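Skaltport Forums > Manipulation > Sim and Transfer

Thread: Randomizing handle pose beat randomizing textures for us (long)

qistina_p
14 August 2025

Okay, been sitting on this for a while and I want people to poke at it before I write it up properly.

Quick background. We train door and drawer opening policies in simulated kitchens using Ruchti for the scenes, wrist camera only, no depth. For ages our recipe was the usual one: go wild on textures and lighting, keep the geometry fixed. Policies looked great in training kitchens and then fell apart in new ones, mostly at the grasp. The gripper would head for where a handle used to be in the training set and close on air.

So Pichit and I ran two arms with the same number of demos, 1,375 each. Arm A got heavy texture and light randomization with the handles in fixed poses. Arm B got almost no texture changes, but the handles moved around and tilted, and the shapes got swapped (bars, curved pulls, short ones, long ones). Same network, same training length. Arm B was clearly better in held-out kitchens and it wasn't close.

I'll go through the setup in order, skip whatever bores you.

1. Start pose. We don't start in front of the door anymore. The arm starts back over the floor with the fingers open, and the policy has to find its target from there. This alone made the old policies look way worse than we'd been reporting, which was a fun afternoon.

2. Kitchens. Dark cabinets turned out to be the useful ones for telling the two arms apart. Gray wood grain, pale handles, and a black oven next door with its own long handle to tempt the policy. The pair on the main cabinet is tilted into a narrow upside-down V, and Arm A really hates that. 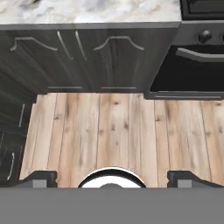 3. Scoring. A trial counts if the door passes a set opening angle and the gripper still has hold of the handle. Pushing the door open with a knuckle doesn't count (we argued about this a lot).

4. What I can't explain yet. Arm B also got better on the oven door, and we never touched the oven handle in either arm. My guess is it learned to look for handles in general and quit memorizing places. That's a guess though!

Happy to share configs if anyone wants them.

---

lesego_nel

Nice writeup, but I don't buy the headline. Your Arm A has fixed handles, and then you test it on handles that move. Of course it loses. You've shown that training on the test variation helps. If you'd tested on new textures with fixed handles, would B still win?

---

qistina_p

Fair, and I should've put this in the first post. We did run that. Same handle poses as training, new textures and lights. A wins there, but only by a little. So B gives up a bit on looks and gains a lot on geometry. For actual kitchens I'd take that trade every time.

---

lesego_nel

"Actual kitchens" is doing a lot of work in that sentence when everything is rendered. A real camera gives you glare, motion blur, bad white balance. That's exactly the stuff Arm A is for. I'd change the title of the thread, personally.

---

shireen.m

I'm somewhere in the middle here. We tried something close to this at Arkmont last year with drawers and saw the same direction, but when we went to hardware the texture-only policy caught up a good bit. It still lost! Just by less. Our drawers were all white and all had the same pull, so take it with a lot of salt.

Question on your start pose - do you randomize that too, or is it one spot per kitchen?

---

qistina_p

One spot per kitchen, small jitter on the wrist angle. Should probably be more. When we widened it, both arms dropped and the training got unstable, so we backed it off for now.

---

pichit_lim

Other half of "Pichit and I" here. Adding one thing: the failures look different, and I find that more interesting than the scores. Arm A goes in confidently and misses. Arm B, when it fails, hovers near the handle and dithers until time runs out. I'd much prefer the second kind on a real robot, but somebody who cares about cycle time might not.

Lesego, I agree about the title by the way. I told her that too.

---

kanokwan_l

Did you try the obvious thing and do both? Half the demos with texture changes, half with handle changes, or all mixed together?

---

qistina_p

Mixed is running now as Arm C. We gave it 2,000 demos by mistake instead of matching the other two, so I'm going to have to rerun it before I can say anything. Early numbers are good but of course they are, it has more data.

---

kanokwan_l

Ha, been there. Please post it either way. And yes to the configs, especially how you limit the tilt. When I tried this in Plemance the handles kept ending up inside the door.

---

qistina_p

Oh we had that too. We sample the tilt first, then push the handle out along the door normal until nothing intersects, and toss the sample if it sticks out too far. I'll put the script up with the configs tonight.

Lesego, I've asked the mods to change the title to "in sim". Hardware runs are next on the list once we get arm time.

---

lesego_nel

Works for me. Put glare on the oven window while you're at it and I'll stop complaining for at least a week.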